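Gripper rebuild, part 4: pads, backlash and the cable problem

22 Jan 2026

The finger assembly is back on the handle after the second round of changes. Notes follow, mostly so that I can find them again when the next set of fingers gets made.

The old fingers had bare printed faces. They held square stock well enough and dropped anything with a curve to it. I tried three coverings on the bench: silicone sheet, cork and felt. Silicone had the most grip but picked up dust within an hour and then had less grip than the cork. Cork crumbled at the corners. Black felt, glued flat and trimmed with a fresh blade, was the one I kept. The edges fuzz a little where the blade dragged. It doesn't affect anything, and I'm not going to recut them.

Pad alignment took longer than the pads. With the fingers open, both pads lean inward, and the angle has to match left and right or a thin part rotates as the gap closes. I had been setting this by eye. Shiyu Kong suggested closing the fingers on a strip of printer paper and pulling it out slowly. If the paper drags at one end, the pad on that side needs a shim. It took four strips to get an even pull. I should have done it that way in July, when the first pair went on.

Backlash is better but not gone. The linkage on the left side had play at the pivot, which I traced to a hole I'd reamed too far. I replaced the arm and left the right side alone. Measured at the fingertip with a dial indicator, total play went from 470 microns to 223. I'd like it lower. The remaining play seems to be in the gear train, and opening the housings again means redoing the calibration, so it stays where it is for now.

Firmware changes were small. The close command now ramps down over the last part of the travel, and the current limit is set per finger instead of shared. Tatiana Hubáček reviewed the ramp code and found that I was resetting the timer inside the loop, so the ramp never reached its end value. Fixed in the Rekari branch. I have not merged it to main and won't until it has run for a full evening with no faults logged.

Test run: 33 close and open cycles on a length of plastic pipe, fingers horizontal, then the same again pointing down. No slips in the first set. One slip in the second, on a cycle where I had gripped too near the end of the pipe. I counted it anyway.

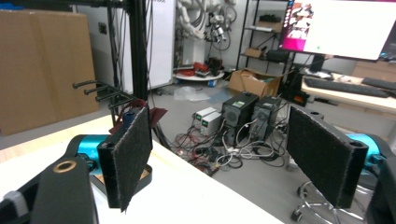 Next is the wiring. Every time I move a power supply I unplug something I didn't mean to, and last week that cost me a log file. Roman Brzozowska has offered a roll of braided sleeve, and I plan to make up one harness per supply with a labeled connector at each end. The data lines will get their own run, well away from the motor power. Routing comes first, then cutting to length. I did it in the other order on Tarotden and ended up splicing most of it.

Still open: strain relief where the cable enters the handle, a stop for the fully open position, and a decision on whether to print the next fingers in nylon. If anyone has run felt pads for a few months and knows how the glue holds up, leave a comment with the type you used.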